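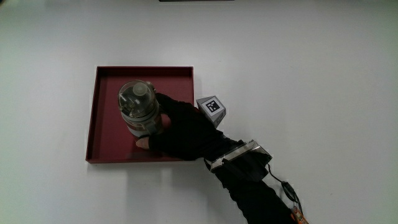 Marker cube tilts during grasp, keep these demos?

Asked 1/23/18 by Arnel

I record hand demonstrations for a grasping policy: clear container, red tray, black glove with a marker cube on the back. I have 374 episodes. When the fingers close, the cube leans and the pose jumps for 2 or more samples. Should I delete these episodes or repair them?

2 answers

Cevar
Keep them. Mask the jumps and interpolate, but only if the gap is short. I would also save the raw poses – you will want them later.

Bemel
just record more, 300 is nothing. we had 771 in February

Comment from Arnel: Thank you both. I will mask first and compare the training with and without.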